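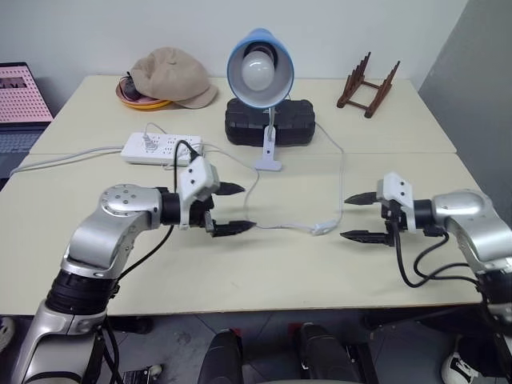
## Lamps, plugs and one very popular dish rack: the swap table is back

I got to the Wysocka reading room at twenty past nine with a tote bag full of things I no longer wanted, and I left with a different tote bag full of things I apparently did. So that's how the first home swap of the season went for me!

For anyone who missed the flyer (it was on the door at the Altness bakery for most of May), the idea is simple. You bring in small household stuff that still has some life left in it, it gets looked over, it goes out on the tables, and other people take it home. No money changes hands. You don't have to bring something to take something, although Renata Bielecka will give you a look if your arms are full on the way out and were empty on the way in. Ask me how I know.

Renata told me 530 items came through, nearly double what she had planned for, and she was writing out tags right up until lunch. Plates and bowls went fast. Hats did better than I would have guessed, and I had my eye on a beige cloth cap until I tried it on and remembered what my head looks like in a cap. There was also a little brown wooden dish rack, the kind with slots to stand your plates up in, and I heard three separate people ask if it was spoken for. It was. Suqin Ye got there first, and she says it's going next to her sink and staying there until one of them falls apart.

My own find was a desk lamp with a light blue shade and a white stem, the sort that clamps to the edge of something. I've been reading in bad light all winter, so I was pretty pleased with myself. It has a switch partway along the cord, too, which I like much better than feeling around under a shade in the dark.

Electrical things get their own table this year, and I think that's the best change they've made. Last time the cords ended up in one big cardboard box, and you had to pull out the whole tangle to find out what was attached to the other end. Asif Ansari put a stop to that. He used to fix radios over in Ostudthorpe and he has firm opinions about cords. Anything with a plug now stops with him before it goes out, and if he doesn't like the look of it, it goes in the recycling and you don't get to argue. He turned down 22 things by his own tally, including a toaster I had personally carried up the hill. (Fair enough. It did smell.)

He also asked me to pass along a request, and I promised I would. Please, please keep power adapters with the thing they belong to. Tape them together, tie them together, put them in the same bag, he doesn't care how. A loose adapter is nearly useless to the next person, who has to stand there squinting at the tiny print and guessing. 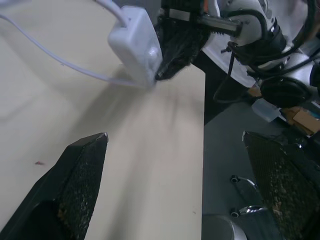 *A white adapter and its cable on the electrical table.*

If you have a drawer full of strays at home, and I know I do, he'll take those too, but put them in a separate bag and mark it so they don't get mixed in with the good ones. He'll try to match them up between now and the next swap. I brought him seven that I found behind the printer and he seemed happier about it than he'd been about the toaster.

The book corner was quieter than usual. Estíbaliz Barrios had it set up nicely by the door, and she had a whole run of garden books from a house clearance in Skarnimcombe, but I think most folks had come with kitchens on their minds. Whatever was left is going on the free shelf in the hallway, so stop by whenever the building's open. I took one on pruning. I don't have any trees, but the drawings are lovely.

A few practical bits before I forget. The next swap is planned for early fall, same room, doors at nine again. They could use 16 more people to help carry and sort, even if you can only spare an hour, and there's coffee in it for you. Drop-off will be the evening before, from five to eight, and Renata would really like people to use it, as the line on the morning itself got long and a bit grumpy. Clothes are still a no, apart from hats, scarves and gloves. Nothing bigger than you can carry by yourself. Glassware should come wrapped, and wash it first, please.

Genowefa Zawadzka is keeping the list of leftovers and wants, so if you're after something in particular, tell her and she'll write it down. There were 20 names on it when I left, and the top line just said "soup pot, large, lid that FITS," underlined twice. If you've got one of those sitting in a cupboard, she'd love to hear from you.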